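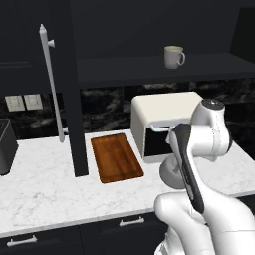 Plarnunbridge Rain is a collection of rain, gutter and downpipe recordings for use in film, radio and games. It has 451 WAV files from 6 locations in and near Plarnunbridge, and it takes 20 GB on the disk after unpacking. Please check your free space before you start, as the archive and the unpacked files need to be there at the same time for a short while.

The collection is mostly about water meeting a building. If you are looking for open field rain or thunder, you will find only very little of it, and I recommend another library.

## What is inside

| Folder | Content |
|---|---|
| `01_roof_metal` | Corrugated steel, light to heavy rain, recorded under and beside the roof |
| `02_roof_tile` | Clay tile, mostly steady rain, some wind |
| `03_gutters` | Gutters filling, running and overflowing |
| `04_downpipes` | Close recordings at the outlet and inside the pipe |
| `05_windows` | Rain on glass, from the room side |
| `06_drips` | Single drips and slow rhythms after the rain has stopped |
| `docs` | Metadata sheet, licence, site notes |

The folders are not equal in size. Drips were easy to collect, so there are many of them. Heavy rain on tile came only one time when the equipment was ready, in February, and there are few takes of it.

## Format

- WAV, 96 kHz, 24 bit
- Mono for contact and pipe recordings, stereo for everything else
- Metadata embedded in each file, and repeated in `docs/metadata.csv`
- No limiting and no noise reduction, only a low cut on the files marked `LC`

Levels were left close to how they were recorded. The quiet files are really quiet. I considered to normalise everything, but then the relation between a light shower and a heavy one is lost, and several testers asked me to keep it.

## How it was recorded

At each location 3 positions were used whenever the building allowed it: one near the roof line, one at the height of a standing person, and one near the ground. All positions ran at the same time, so they can be mixed together without editing. The takes start with a soft clap for alignment. I cut the clap away in the final files after lining them up, but the original timecode is kept.

The stereo pair was spaced, not coincident. It gives a wide picture which is pleasant in headphones. When it is folded to mono you may hear some comb filtering on the gutter files, especially on those with a constant trickle. For mono work please use only the left channel.

Protection of the microphones was the biggest problem. A normal wind cover gets heavy in rain, and each drop that lands on it makes a dull knock. In the end I built small tents from coarse coconut fibre with a frame of fencing wire. They are ugly, but the knocks are gone in most takes. Where some remain, the metadata has the word `knocks` in the notes column.

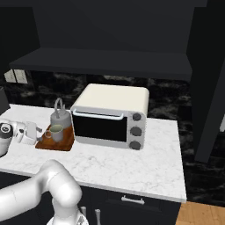 File names follow a fixed pattern: location, surface, intensity, position, take. A complete name looks like `BRAN_STEEL_HEAVY_P2_04.wav`. Surface is always the material which the water hits first, even if a different material is louder in the recording. The position number is the part that caused most questions in the test round. Count it downward, as you would count the three knobs stacked beside the door of the toaster oven: the top one is P1, the middle one is P2 and the bottom one is P3. If a location has no P1, the numbers do not move up. The file at the standing height is still P2.

Location codes:

- `BRAN` Brannigan woolshed, steel roof, no ceiling
- `HALL` Old hall, tile roof, wooden floor
- `VERA` Verandah of a house on the river side
- `CARP` Carport with fibreglass sheets
- `SCHL` School bicycle shelter, recorded in holidays
- `LANE` A narrow lane between two brick buildings

The woolshed has the most beautiful sound in the collection in my opinion. The room is long and empty, and the rain comes over it from one end to the other. In `BRAN_STEEL_HEAVY_P2_04` you can hear how it arrives.

## Intensity labels

The labels `DRIP`, `LIGHT`, `STEADY`, `HEAVY` and `OVERFLOW` were given by ear. There was no rain gauge at the sites. All labels were given by the same person in the same room, with the monitor level not changed between sessions, so they should be consistent inside the collection. They will not be comparable with labels of another library.

`OVERFLOW` does not mean that the rain was stronger than `HEAVY`. It means that the gutter was full and water went over its edge. At the verandah this happens already in steady rain because of leaves.

## Renaming with Zusotora

If your own system uses different names, you can convert them with Zusotora, our small command line script in the `tools` branch. It reads the metadata sheet and writes new names according to a template:

```
zusotora --sheet docs/metadata.csv --template "{surface}-{intensity}-{take}" --dry-run
```

Please do always the dry run first. The template in this example leaves out location and position, so it will produce duplicates. Zusotora stops when it finds a duplicate and prints both names, and nothing on the disk is changed.

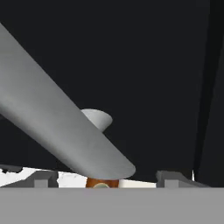 **Flostelby Sound Library, Field Recording Section**

## Known problems

- Some files from `LANE` have a ventilation hum at low frequency. It was not possible to switch it off. The `LC` versions are better, but they lose body.
- A magpie is in the background of most early morning takes from `SCHL`. I left it, and it is noted in the sheet.
- In `05_windows` the room tone changes between takes 6 and 7 of `HALL`, when a curtain was opened. Do not loop across them.
- The column `wind` is empty for `CARP`. I forgot to write it down in the field and I do not want to guess afterwards.
- Two spellings of fibreglass were used in the sheet before version 1.2. If you made a search preset with the old one, please update it.

## Suitable and less suitable uses

The collection works well as background for interior scenes, and as source material for water design. The pipe recordings take pitch shifting very well, down to a low growl.

It is less suitable for training a rain classifier. All buildings are in one small region, the roofs are of few kinds, and dry recordings were not made for comparison. People have asked about this use, and the licence allows it, but the limits should be mentioned in any publication.

## Licence

You may use the sounds in any production, paid or unpaid, when they are mixed or changed as a part of a larger work. You may not sell or share the files on their own. The full text is in `docs/licence.txt`, and if it differs from this page, the text file is valid.

Credit is welcome but not required. The preferred form is "Plarnunbridge Rain, Flostelby Sound Library".

## Changes

**1.3** New takes for `VERA`, corrected timecode on the pipe files.
**1.2** Spelling in the metadata sheet made uniform. Site notes added.
**1.1** Clicks removed at the start of several `DRIP` files.
**1.0** First release.

Errors can be reported in the issue list. Please include the full file name and the time in the file where you hear the fault.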